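## Storing and caring for foam game pieces

Foam tic-tac-toe sets hold up well if you look after them a little. Wipe the pieces with a damp cloth and a drop of dish soap, then leave them on a towel for 30 minutes before they go back in the bag. Don't put them in the dryer – the foam can warp.

Play on a flat table and keep the spare pieces off to the side of the board.

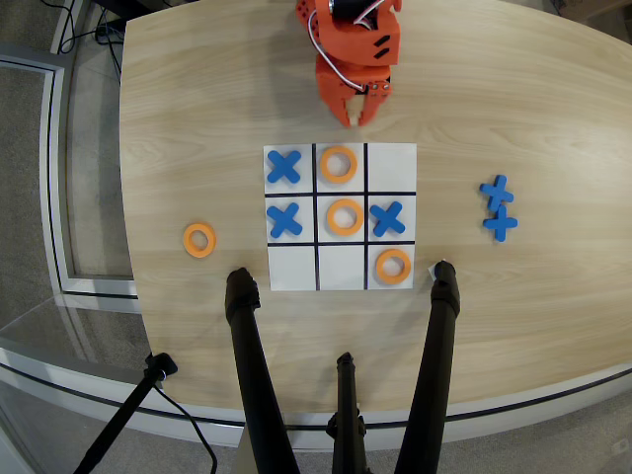
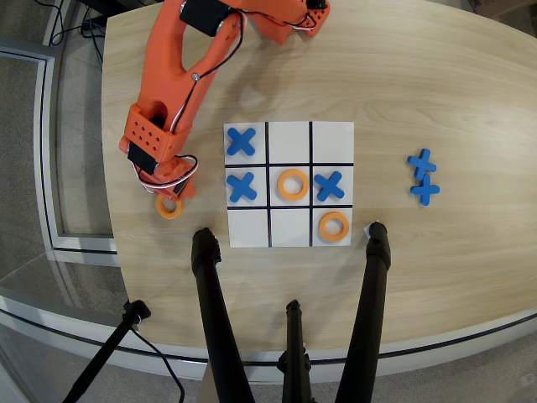
Blue X's and orange O's on a white board.
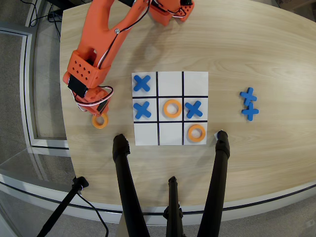
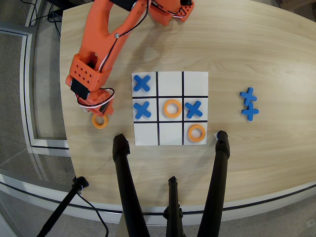 For storage, a zip bag for each color works fine. Slide the board between 2 sheets of cardboard so the corners stay flat, and stand it upright on the shelf. Pencil marks come off with a white eraser. Ink usually doesn't.

If a piece tears, use foam glue and press it under a book for 20 minutes. Regular super glue dries hard and leaves a lump.

Edin Radulović, updated January 15, 2019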